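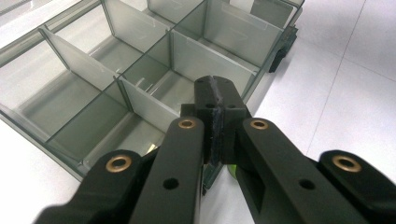
Page last changed: August 9, 2025

Are compartment boxes worth it for sorting small bits, or do I just end up with a tidier mess?

I've inherited what I can only call a drawer of doom. Screws, picture hooks, fuses, curtain rings, odd buttons, watch batteries of unknown age, those little felt pads for chair legs. Every time I need one thing I tip the lot on to the table and then scoop it back in afterwards.

My sister swears by the see-through boxes with little divisions. I had one years ago, a Prosano, and by December of that year it was as bad as the drawer. Everything had been put in whatever hole was nearest, and then it got dropped and the whole lot jumped over the walls and mixed itself up. So I'm not convinced. It seems to me that people enjoy buying the box and filling it on a wet Sunday, and that's the end of it.

Has anyone kept one going for more than a few months? And does it matter which make? The shop near me has Nalley and Han, and the Han is dearer for no reason I can see. I don't want to hear about label makers unless you've still got the labels on.

Asked by drawerfull

Posted by Postbridge_Lane

I'd be wary too, but I think you're blaming the box for what the sorting did. I've had mine for years and it works, within limits.

The usual advice is to tip everything out and give each kind of thing its own space. I did that first and it was a waste of an afternoon. I ended up with a compartment for three brass cup hooks which I have never used, while the wall plugs were spilling out of theirs. Sort by job. Everything for hanging a picture goes together, hooks and pins and wire, even though they're different things. Fuses and a spare bulb for the torch go together. When you want to hang a picture you want all of it, and when you put it back you don't have to think.

Before you sort anything, throw things out. Most of the drawer is rubbish. Unknown batteries should go to the battery bin at the supermarket or the tip, and don't keep loose button cells anywhere a child could get at them, box or no box. Single screws with chewed heads can go. So can any plastic bit you can't name. I know, it'll be the vital part of something. It won't.

About the mixing when dropped, that's down to the lid. On a lot of cheap boxes the lid doesn't sit down on the dividing walls, so there's a gap and small things slide over the top as soon as it's stood on end. You can test it in the shop with a sheet of paper. Lay it across the dividers, shut the lid and tug a corner. If it slides about freely, so will your washers. Nalley failed that when I tried it, Han passed, and that may be the reason for the price, though I wouldn't bet on it. They may have changed them since.

Removable dividers I don't trust at all. They lift out with the contents.

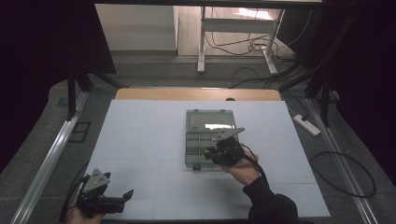 Posted by tin_and_twine

Don't bother. Jam jars. You can see what's in them, they cost nothing and the lids stay on. I've got two shelves of them in the shed and can find anything.

Posted by MossyGutter

Jam jars are fine if you have a shed. In a flat they take up a whole cupboard, and glass on a tiled kitchen floor is a worse problem than mixed screws. You also can't pick out one small screw without pouring.

I agree with most of what Postbridge_Lane says apart from sorting by job, which sounds clever and then falls down when a thing belongs to two jobs. Where do the small nails live? With the pictures or with the carpet edging? I keep to one kind per space and leave two spaces empty on purpose, for whatever turns up next. Without those, the next odd thing gets dropped in with something else and after that you've stopped caring.

On labels, I've looked at mine and they peeled. The Postent ones went first, the corners curled up in the warm. A bit of paper laid in the bottom of the space works better, if you need it at all. With a clear lid I don't see the point.

The catches are worth a look as well. They're normally the first part to go, as the plastic gets bent every time you open it. Open and shut it a few times before you pay and see whether it's already going white at the bend. An elastic band round the lot will do once it snaps.

As for whether you'll keep it up, I've no idea. If the box lives in the loft you won't. Mine is in the drawer where the mess used to be, so there's nowhere else for things to go.

Comment from drawerfull

Thanks both. Tried the paper test in the shop and got a funny look. Bought one small box, the Han, and I'm doing the fuses and picture hooks only. The buttons are staying in their tin. Still not convinced but I'll report back if it's tidy after Christmas.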